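Iwona Kołodziej
January 18, 2026

Thread on whether a machine can fold a cleaning cloth yet. Short version: under conditions, slowly. The conditions take up most of the thread.

2/ Background. The Prasville shop goes through 978 cloths a month. They come back from the laundry in a sack, knotted together, and a person folds them between other jobs. It is dull work and it takes a person no thought at all.

3/ Those two facts get read as "easy to automate." Dull for a person says very little about hard for a machine. Loading a press is dull too, but a steel blank has the same shape every time you pick it up.

4/ A cloth has no fixed shape. The planner wants to know where the corners are, and with a crumpled cloth two of them are usually underneath something. So the first half of the job is finding out what you are holding.

5/ Setup: two arms, parallel grippers, cameras at the wrists and overhead. One cloth at a time, on blue fabric. Teodoro Paredes set up the arms, Kalkidan Tesfamariam does the training runs, I keep the log and complain about the log.

6/ Views from the bench:

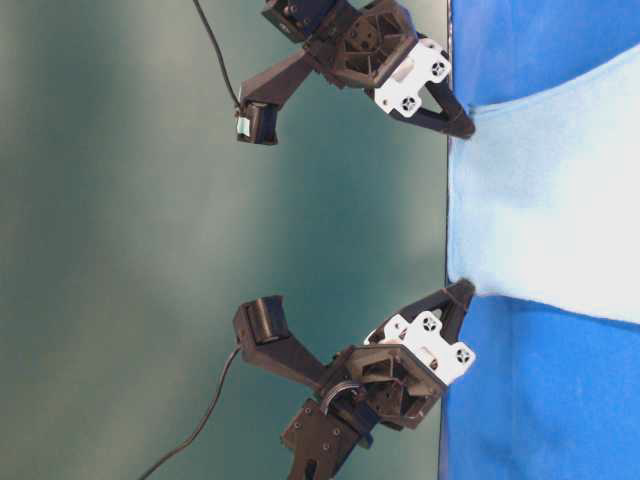
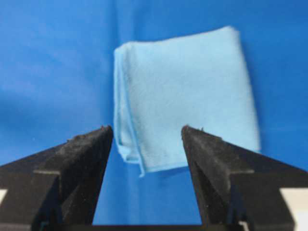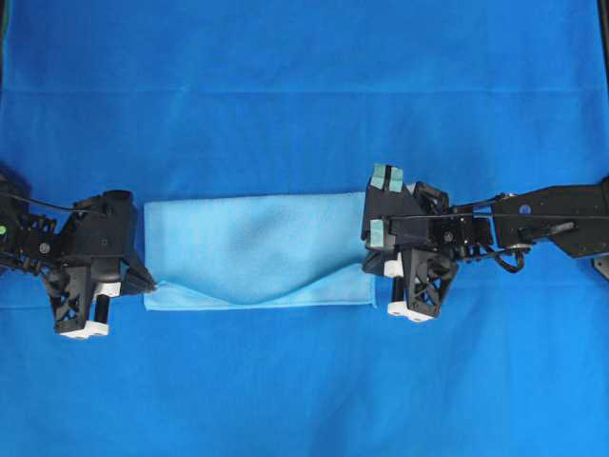
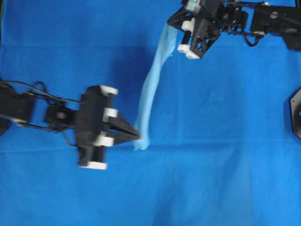 Pale blue cloth, blue work surface, black grippers in all four.

7/ The third one is the view I would show a manager. Cloth as a long rectangle, a gripper at each end. Look at the bottom edge, though. The flap is wavy and dips toward the middle. For a shop shelf I'd pass it. For a hotel I would not.

8/ The fourth is the view I would show an engineer. Held at both ends, the cloth has twisted into something close to a rope. Two good grips and very little you could call a face. If the grips aren't on neighboring corners, pulling them apart doesn't spread anything.

9/ A person fixes this by sliding a thumb along the hem until it meets a corner. Rigid fingertips with no touch sensing can't do that. The arms let go and grab again, which costs time and sometimes a corner you already had.

10/ On the second: a folded edge seen up close is a stack of plies. Picking the top layer and leaving the rest is a matter of a very small height error. Too high, you close on air. Too low, you lift the whole bundle and the log says "grasp OK" because something is in the fingers.

11/ That log entry is my main complaint. "Grasp OK" and "grasp of the right thing OK" should be separate fields. Kalkidan has agreed to split them in February.

12/ Also on the second: lint on the fingers. Fleecy cloth sheds. Whether it changes the grip I can't say, we haven't measured it. I would put a wipe-down in the maintenance schedule anyway.

13/ Numbers. 102 attempts from a cloth laid out flat, pass or fail judged by me against the shop's own stack. 15 failed outright. The commonest failure was a second fold made on a first fold that had already slipped.

14/ From a crumpled start we ran 5 and stopped. One got to a fold. I'm not going to make a percentage out of that and I'd ask you not to either.

15/ Nothing in the test covers the sack. Separating one cloth from a knot of them is a different task, and it is the one the shop would pay for. Laying cloths flat for a robot to fold takes a person nearly as long as folding them.

16/ Femi Bako asked whether a dedicated folding machine would do better. For this volume and one cloth size, yes, probably, and they have been around for years. They also want the cloth fed in flat. Same bottleneck, with guards around it.

17/ The argument for two arms is that the same pair could do something else in the afternoon. Trinidad Benítez at the Figueroa site wants them bagging small parts. I'd believe that one sooner. Parts bins have walls and the parts hold still.

18/ At home, I would rank the chores like this, nearest first: wiping a clear table, putting rigid dishes in a rack, folding towels that are already flat, folding a mixed basket, fitted sheets. Everything from the fourth on I would not buy yet.

19/ For people asking about speed: slower than me, and I am not fast. I've left the cycle times out because half the runs were made with the speed limit turned down and the two sets don't compare.

20/ Next test is a darker cloth on the same fabric. After that the sack, if Prasville will part with one. Replies open, especially from anyone who has got hem-following to work with plain fingertips.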